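Oda Grønli Would Like You to Put the Fruit Away

Small-space living, November 8, 2022

The first thing Oda Grønli tells me about organizing other people's homes is that she doesn't enjoy it. The second is that she has been doing it long enough to have stopped apologizing for the first.

"I like it when it's over," she says. "Same as the dentist. He doesn't like teeth either, I've asked him."

We are drinking coffee at her own kitchen table, which has a sewing machine on it, two library books and a bowl of keys she can't match to any door. I had expected something more severe. Grønli works almost entirely in one-room apartments, the kind where the bed is the couch and the desk and, on laundry day, the folding table. She used to fit kitchens for Skevetti, a cabinet firm that went under, and she drifted into tidying when customers kept calling to say the new cabinets were lovely and they still had nowhere to put anything.

"They had 30 drawers, some of these people. I installed the drawers. I knew exactly how many they had."

Her service is called Coltier. I ask what it means and she says it means the domain was available. She wanted Hotier, but a friend said it sounded like a dating site for chefs, and the friend had a point.

On starting with the bed

Most organizers I've talked to begin with a closet. Grønli begins with the bed, and she starts by taking everything off it down to the fitted sheet.

"In a studio the bed is the only clear floor you own. It just happens to be at knee height. So I strip it, I leave the bottom sheet on, and that's my workbench. Everything soft goes up there first."

Why soft things?

"They're the worst. A frying pan has a shape. You know if it fits. A sweater will tell you it fits anywhere, and then you close the door and it comes back out at you." She makes a gesture like bread dough rising. "And plush toys are the worst of the soft things. They take up the room of a frying pan and they have a face."

The face comes up several times. Grønli has a theory that adults will throw out a perfectly good lamp before they'll throw out a bad toy, and that it all comes down to the eyes. She has watched a tax accountant hold a stuffed radish for a very long time.

"I said, do you want a minute? He said yes. I went and did the spice shelf."

The radish stayed. Grønli doesn't push on these. Her one rule is that whatever stays has to live somewhere, and the pillow doesn't count as somewhere.

On baskets

She owns up to strong feelings about baskets. Her favorite was a line made by Brandão, which she bought in bulk in July and is now nearly out of, and she talks about it the way other people talk about a discontinued lipstick. Failing that, she wants plastic, straight sides, holes in the walls, no lid.

"No lid, no lid. I can't say it enough. You put a lid on a thing and someone puts a plant on the lid, and that's it, it's a plant stand now. The toys are in there until you move out."

And the holes?

"Air. Also you can see a bit of color through them, so you remember what's in there without having to look at it properly. I don't want to be smiled at by a vegetable when I'm brushing my teeth. But I'd like to know he's home."

I point out that wicker also has holes. Grønli puts her cup down.

"Wicker eats plush. It catches on the fuzz. You pull out a bear and half of him stays behind – I have seen it. And then in a small place the washing machine is right there next to the bed, so people think, fine, I'll just wash the bear. Now you've got a wet bear and nowhere to dry him, and it's a whole evening."

She charges by the visit, not the hour, after a client spent most of a paid morning telling her about a cruise. Her last big job involved a couple who had kept every cable they had ever owned. They weighed the bag before it went to recycling, out of spite, and then disagreed about the number.

I ask if she has ever given up on a home. Once, she says. The owner had an inventory of his possessions, typed, with 3585 lines in it, and wanted her to work from the document.

"Line 559 was 'string, assorted.' I read that and I got my coat."

On putting three things in one basket

Before I leave I ask for something readers can do tonight, and she sighs, because people always ask her that. Then she gives me an answer that takes almost as long as the coffee did. Pick one kind of thing. Make it a kind you can count on your fingers. Put an empty basket on the bed beside it, and don't go looking for more.

"That's where it goes wrong. You've got your three toys out, lovely, and you think, I'll just see if there's anything else under here. And it's midnight and you're reading an old birthday card. Three toys. One basket. Fill it and walk away."

It needn't be full, I say.

"It should never be full! A full basket is a pile with walls."

She likes to go by family, fruit with fruit, animals with animals, and gets slightly cross when I suggest a mixed basket. The order they go in is of no interest to her. The banana can go first or last. What she does care about is that each one is picked up and placed, one at a time, instead of swept off the sheet with a forearm, which is how I do it and how, she says, I probably load a dishwasher.
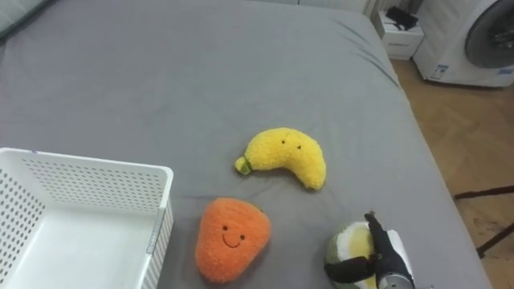
On what she keeps

Grønli walks me to the door through a hallway with 500 things in it, or so it feels with a coat on. There are skis. There is a box marked "box." She catches me reading it.

"That one's sorted," she says.

Does she have any plush of her own? A long pause, and then yes, a lemon, from a fairground, won by someone she declines to discuss. It lives in the linen closet behind the good tablecloth. I ask whether it has a basket.

"He's got a shelf. He's by himself, what would he do with a basket?"

She would like it noted that the skis belong to her brother, and that he has been told.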